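Washing Red and White Together: Colour Transfer in a Shared Household

Project report, Textiles and Home Studies, Tadondale College
Martim Teixeira and Gonçalo Abreu

Introduction

We share a house in Burkstead with other students and there is one washing machine between us. People tend to wash everything at once to save money, and over the first term several white things went pink. We wanted to find out how much of this came from red sports clothing and whether simple changes to the wash would reduce it.

The question we set ourselves was: can red and white sports kit be washed in one load without the white items changing colour? We kept to the kind of clothes people in the house wear for basketball and running, which are mostly jerseys, shorts and socks.

Materials

The loads were made up of used clothes, along with plain white cotton squares bought from Tusanetti, a fabric shop in the town. The squares were there to pick up loose dye, as they were all cut from the same roll and could be compared directly. We used Serrano liquid detergent throughout and no fabric softener.

Clothes were collected in a plastic basket and kept there until the load was weighed. We did not sort them beforehand, as we wanted the mix to be close to what normally goes into the machine.

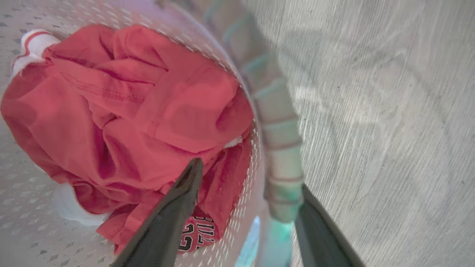 Figure 1. Red jersey and a white sock with a striped cuff in the basket.

Socks were a problem we had not planned for. Many of the white ones have coloured bands at the cuff, so they can give out dye as well as take it up. We decided to count a sock as white if the foot was white, and to make a note of any stripe. The same rule was used for shirts and shorts with trim.

Method

We did 22 washes in total. Half were at 30 degrees and half at 40. At each temperature we did some small loads and some large ones. The small load weighed 2058 g and the large load 2685 g, and these weights were kept the same by adding or taking out plain white towels.

For each wash the steps were as follows. The basket was weighed empty and then full. One cotton square was pinned inside a white sock and another was put in loose. The clothes were taken from the basket and placed in the drum a piece at a time, with red and white items mixed. After the wash the squares were dried flat indoors, away from the window, and compared with an unwashed square on a grey scale from one to five, where five means no change.

Both of us scored every square separately and we wrote the scores down before comparing them. When we disagreed we took the lower score.

Jerseys with printed numbers or lettering were turned inside out for half of the washes. We wanted to see if the print would crack, though this was a side question and we have less to say about it.
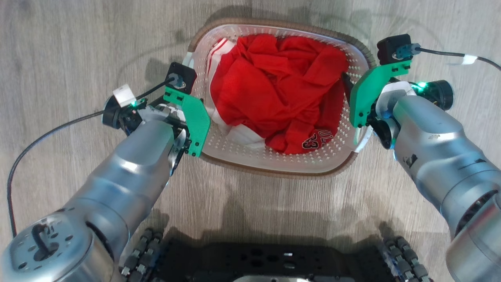
Results

At 30 degrees most squares scored four or five. At 40 degrees the scores were lower, and the lowest was a two, from a wash containing a red T-shirt that had never been washed before. Older red jerseys gave very little dye at either temperature.

Load size made less difference than we expected. The large loads scored slightly worse, but the gap was small and we would not like to rely on it. The loose squares and the pinned squares came out nearly the same.

We also soaked each red item in 300 ml of cold water for an hour before its first wash, to see if the water would show which ones were likely to run. The new T-shirt turned the water clearly pink. A pair of shorts turned it a little. The rest left no colour that we could see.
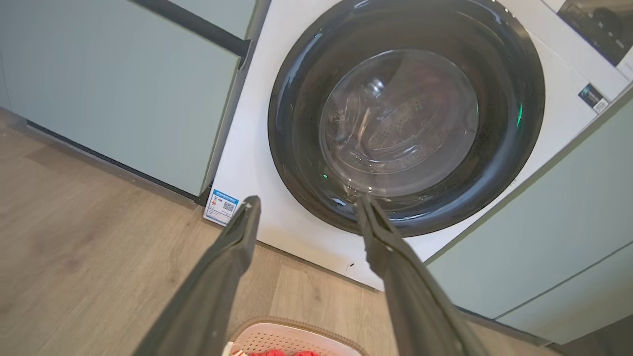

Leaving finished washing in the drum was a bigger source of trouble than the wash itself. On two occasions a load sat overnight before it was taken out, and on both there were pink marks on white fabric where it had been pressed against red. We left those squares out of the main results and repeated the washes.

The prints showed no new cracks, inside out or not. Ten weeks is probably too short to tell.

Problems

The machine was in normal use by the house, so we could only run our loads early in the morning or after 9 pm. It may also have had dye left in it from other people's washing. We ran an empty rinse first from the fourth wash onwards, and should have done so from the start.

Scoring by eye under a kitchen light was not ideal. Martim tended to score higher than Gonçalo, usually by half a point.

Recommendations for the house

Soak new red clothes on their own first and look at the water. Wash mixed kit at 30 degrees. Take it out when the machine stops - an alarm on the phone works well enough - and hang red and white pieces apart.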